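Why I Still Can't Leave Before the Final Buzzer

I had promised myself I'd write about something else this month. I've got half a post about bread sitting in drafts and another one about the bathroom. But then Ondton went and lost by 2 on Thursday night and I've been chewing on it ever since, so basketball it is, and the bread people will have to wait.

For anyone new round here, I follow Ondton. They play in a league most of you won't have heard of, in a hall that holds fewer people than my old secondary school did, and they've been losing to Golob for as long as I've been going. Not every single time, it just feels that way. Golob have the height, they've got the bench, and they've got that horrible zone defence that makes a game of basketball look like people queuing for the post office. Every season we say this is the one. Every season I'm on the late bus home with a hot chocolate, telling my sister by text that I'm never going again.

So. Thursday. We were 12 down at half-time and the fella behind me had already put his coat on. I don't blame him, because the second quarter was dreadful. We couldn't get the ball inside at all, and our guards kept driving into the corner and getting stuck there, and then there'd be a desperate pass back out with three seconds on the shot clock. I think I shouted "swing it!" so many times that the little lad in front turned round to have a look at me.

Then the third quarter started and something had plainly been said in the changing room, because they came out pressing the full length of the court. I love a press. It's mad and tiring and you can only get away with it for a few minutes, but when it works there's nothing like it. Golob threw the ball away on two possessions running and the whole place woke up. You could feel it in the benches (and I mean that literally, they're the pull-out sort and they wobble).

By the end of the third we were level. Level! I'd have bitten your hand off for that at half-time.

It was bitter in there, I should say. The heating in that hall has two settings, off and Saharan, and Thursday was an off night. I've finally learned my lesson and gone over to the big padded jacket for home games, even though it takes up half a seat and makes me rustle every time I clap.
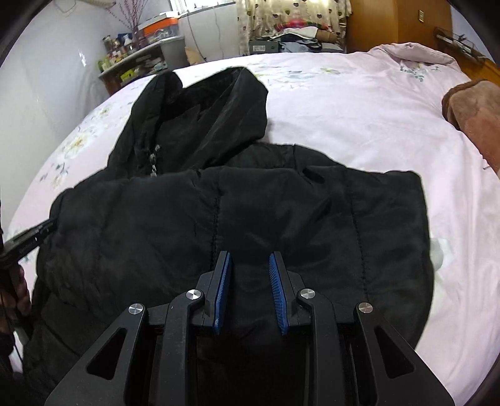

The match night jacket, hood and all, laid out on the bed.

Anyway, the fourth quarter. We swapped the lead back and forth and I stopped being able to sit down. What I keep coming back to is the decision with around a minute left, when we were one up and had the ball. I'd have slowed it right down. Walk it up, run the clock, make them come out of that zone and foul somebody. We took a quick three instead. It was a good look, I'll give them that, wide open from the wing. It rattled round and came out, Golob got the long rebound and were up the other end before anyone had turned their hips. Layup and a foul. Free throw good. We had one more go and it never got near the rim.

Was it the wrong shot? I've gone back and forth all weekend. My first feeling was yes, obviously, are you joking. But that same willingness to just let it fly is what got us back into the game, and you can't really ask a team to play without fear for ten minutes and then get cross when they're not frightened. If it drops, I'm writing a very different post and probably insisting I knew it all along.

What does worry me is the rebounding. We send everybody forward and leave the back door open, and it was the same story away at Kunduter in the autumn. One person staying home on the weak side, that's all I'm asking for. I'd do it myself if they'd have me.

Nurnero next, away, and it's a proper trek, with a change of train and then a walk along a dual carriageway. I went last year and swore I wouldn't do it twice. I've already looked up the times. There's one that gets you in 20 minutes before tip-off, which is cutting it fine if you want chips, and I do want chips, because theirs are miles better than ours and come with proper gravy.

If any of you are going, I'll be in the away corner, the one under the scoreboard that doesn't show the fouls. Say hello. I'll post the bread thing when I'm back.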